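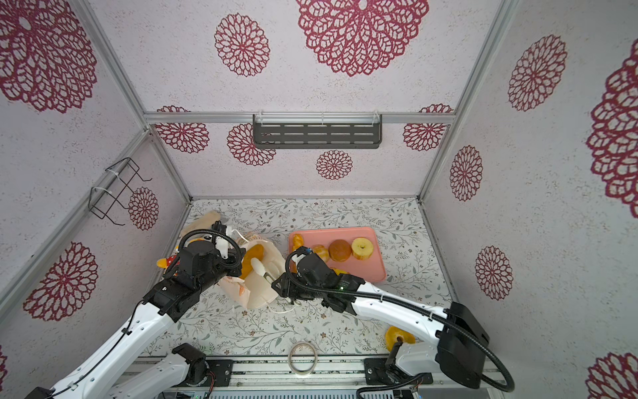
The Vitelton gripper comparison was a bench study of parallel grippers for two-armed handling of light household goods. It was run by Letay Shiferaw at the Gutard workshop and written up in an internal report dated 2024-01-03. The study used a pair of small white arms bolted to a common rail at the front of an enclosed cell, with all the goods laid out on a patterned mat between them. Its main test was the bread task, in which one arm works inside a bag while the other works at a pink tray holding rolls and buns, among them a glossy brown bun and a yellow ring. The mix of shapes was chosen so that no single finger opening would suit every piece.

Background

Gutard had used suction cups for packing work until the previous year. These held smooth wrapping well but often lost their grip on uneven surfaces, and Shiferaw proposed a move to fingered grippers. Three were put forward: the Dident short-finger type, the Dident long-finger type and a unit from Cieślak with replaceable tips. All were fitted to the same arms and driven by the same controller, with the closing force set to the lowest value at which each would hold a bun.

Method

Each gripper was given 40 attempts at every item. An attempt was marked as a pass if the item was lifted, carried to the other container and let go without being dropped or visibly squashed. The arms were moved by an operator for the first 12 attempts, which were left out of the score, and afterwards by a stored program. Items were put back by hand between attempts, and their positions were allowed to vary a little.

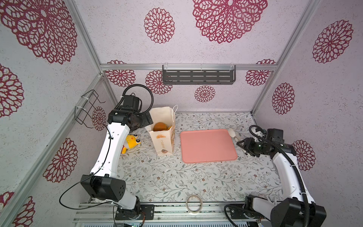 The test cell with the tray empty and a bun showing above the rim of the bag.

Results

The long-finger Dident unit did best inside the bag, where the wider bodies of the other two tended to catch on the opening. On the tray the order was reversed. The Cieślak unit picked up round buns most reliably, and its soft tips left fewer marks on the crust. Ring shapes gave trouble to all three, mostly when the ring lay flat and the fingers came down on top of it.

Cable routing also affected the scores. A stiff cable hose at the wrist could pull the gripper slightly off line at full reach, and several early failures were put down to this. The hoses were refitted with more slack in December and the affected attempts were repeated.

Later use

Gutard adopted the Cieślak unit for tray work and kept the long-finger Dident for bags. A wear test of 2000 closing cycles followed, using the same cell.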